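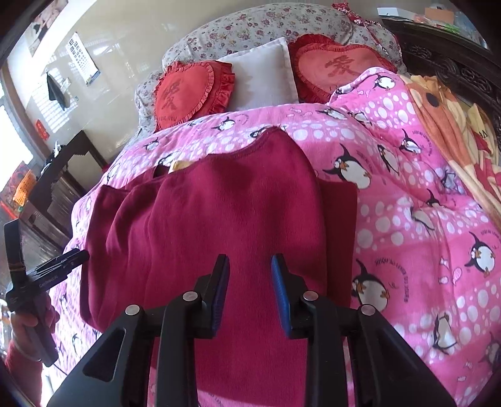
Release No. 53

Home | Products | Service | Newsroom

Kodeo revises service routine for hand-held grippers

Kodeo has issued a revised maintenance routine for its two-finger hand-held gripper, used in pairs for folding garments on beds and other soft surfaces. The routine takes effect in October.

Linkage bolts are now checked every 216 operating hours. Finger pads are wiped before each session and replaced in pairs. A full check takes roughly 7 minutes per unit – no bench is required.

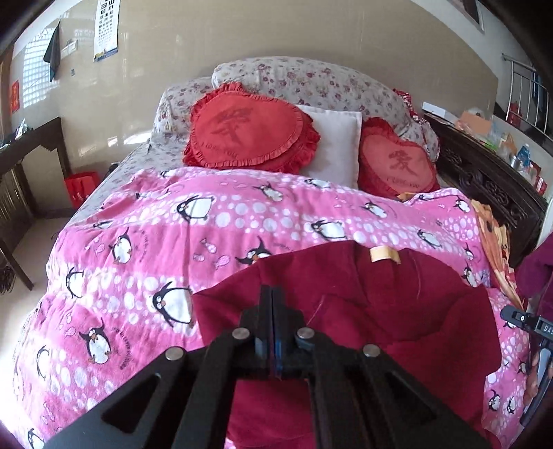 Ginette Marchand, Service Engineering Lead

With the fingers closed, the operator checks that they stay parallel and that neither linkage arm binds. Any play at a bolt is corrected before the next garment is handled. Pads showing worn ridges are changed at once.

Service kits ship from Narodon in packs of six.

Contact: Naveen Negi, Kodeo Press Office | © Kodeo | Back to top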